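Farbe im Innenraum, Handout zur 3. Sitzung: Was wissen wir über Farbwirkung, und woher?
Rüdiger Lenz
Stand: 2019-03-01

Vorbemerkung
Das Handout ersetzt die Lektüre nicht. Wer letzte Woche gefehlt hat, liest bitte zuerst die Seiten zu Farbton, Sättigung und Helligkeit nach; die Begriffe werden im Folgenden vorausgesetzt. Das alte Skript vom Dezember ist überholt, vor allem der Abschnitt über »warme« und »kalte« Räume. Den habe ich gestrichen und vermisse ihn nicht.

1. Das Problem mit den Sätzen
Rot regt an, Blau beruhigt, Grün entspannt. Solche Sätze stehen in Ratgebern, in Herstellerbroschüren und leider auch in Hausarbeiten. Ich bitte darum, bei jedem davon drei Dinge nachzutragen: welches Rot, auf welcher Fläche, unter welchem Licht. In den meisten Fällen bleibt danach wenig übrig, was sich prüfen ließe. Ein blasses Ziegelrot und ein sattes Signalrot haben den Namen gemeinsam und sonst nicht viel.

Hinzu kommt, dass »anregen« selten gemessen wird. Gemessen wird, was gerade messbar ist, Puls, Hautleitwert, Kreuzchen auf einer Skala, und danach wird übersetzt. Achten Sie beim Lesen auf den Satz, in dem übersetzt wird. Er steht fast immer in der Zusammenfassung und fast nie im Ergebnisteil.

2. Körperfarbe und Beleuchtung
Auch ein Körper in nur einer Farbe zeigt dem Auge viele Helligkeiten. Das klingt banal, wird beim Bemustern aber regelmäßig vergessen. Wer einen Anstrich nach einer kleinen Farbkarte auswählt, hält die Karte ans Fenster und wundert sich später über die dunkle Ecke. Für die Übung bestimmen Sie bitte an einem grauen Gegenstand die hellste und die dunkelste Stelle und mischen beide Töne nach.
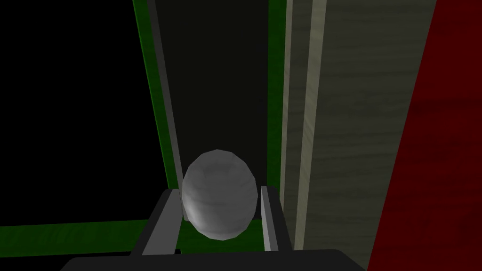

Abb. 1: Hellgrauer Körper mit sichtbaren Facetten. Am hellsten links oben, nach rechts unten im Schatten.

Zum Nachmischen: Die meisten greifen für den Schatten zu reinem Schwarz und bekommen ein totes Grau. Kein Drama, aber bitte im Protokoll notieren, was Sie genommen haben. Lasuren sind erlaubt, Filzstifte nicht.

3. Eine Studie, genauer gelesen
Die Wimirbridge-Befragung wird in der Branche gern zitiert. 3.000 Fragebögen wurden verschickt, 2.377 kamen zurück, und das ist für eine solche Umfrage erstaunlich viel. Ich würde gern wissen, wie man das geschafft hat; im Bericht steht es nicht. Gefragt wurde, ob man sich in einem grünen Flur »wohler« fühle. Wohler als wo? Die Vergleichsbedingung war ein weißer Flur, gezeigt auf einem Farbstreifen. Kein Befragter stand je in einem Flur.

Dalia Hunt hat die Auswertung mit den 499 Bögen wiederholt, auf denen auch die Lampenart am Arbeitsplatz angegeben war. Der Unterschied zwischen Grün und Weiß fiel dabei kleiner aus als der zwischen den Lampenarten. Auch das beweist nichts, die Teilmenge ist nicht zufällig gezogen. Man sieht daran immerhin, wie schnell eine Zahl ins Rutschen kommt. Kane Dunstan hält Hunts Einwand für überzogen; seine Erwiderung liegt im Ordner, bilden Sie sich selbst ein Urteil.

4. Kontrast und Auffindbarkeit

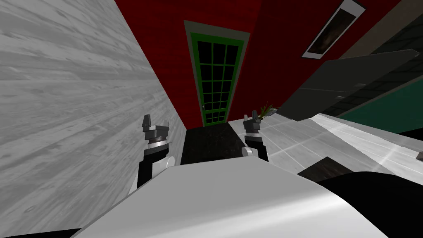
Etwas fester wird der Boden, wenn man von der Stimmung zur Orientierung wechselt. Ob jemand einen Ausgang findet, lässt sich beobachten, und man kann die Zeit nehmen. Trotzdem wird auch hier zu viel behauptet. Beliebt ist die Regel, Komplementärfarben seien für Türen »immer« die beste Wahl. Die Glastür am Ende des schmalen Durchgangs, grüner Rahmen in tiefroter Wand, wäre demnach ein Musterfall. Für viele Betrachter stimmt das wohl. Bei einer Rot-Grün-Schwäche kann derselbe Kontrast weitgehend verschwinden, sofern beide Töne ähnlich hell sind. Wer also nur den Farbkreis befragt und den Helligkeitsunterschied nicht prüft, hat die halbe Arbeit gemacht. Der Planungsleitfaden Peng erwähnt das in einer Fußnote. Es gehört auf die erste Seite.

Prüfen kann man es ohne Gerät: in Graustufen umwandeln und nachsehen, ob der Rahmen noch zu finden ist. Die Methode ist grob und die Umrechnung je nach Programm verschieden. Als erster Test taugt sie trotzdem.

5. Muster und Fläche
Eglė Mägi unterscheidet zwischen Farbe als Fläche und Farbe als Linie. Ich halte die Unterscheidung für nützlich, die daraus abgeleiteten Prozentregeln (so viel Akzent, so viel Grundton) dagegen für Dekoration. Eine Herleitung habe ich in ihrem Text nicht gefunden. Bei Gittern und Sprossen hängt viel davon ab, was hinter den Öffnungen liegt und aus welchem Winkel man schaut.
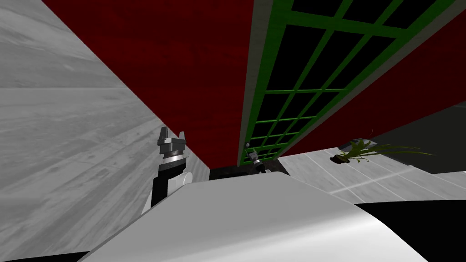

Abb. 3: Hellgrünes Gitter vor schwarzem Grund, daneben dunkelrote Wandfläche und eine schmale hellgraue Leiste.

Fragen Sie sich beim Betrachten, ob Sie das Grün für heller halten würden, wenn die Öffnungen weiß wären. Notieren Sie die Vermutung, bevor Sie es ausprobieren.

Bis zur nächsten Sitzung
Lesen: Venckus, Kapitel über Simultankontrast, ohne den Anhang.
Schreiben: eine halbe Seite zu einer Farbaussage aus einem Prospekt (Dretar oder Ferkamus, beide liegen aus). Was wird behauptet, was wäre ein Gegenbeleg?
Mitbringen: die beiden Grautöne aus Abschnitt 2, getrocknet und beschriftet.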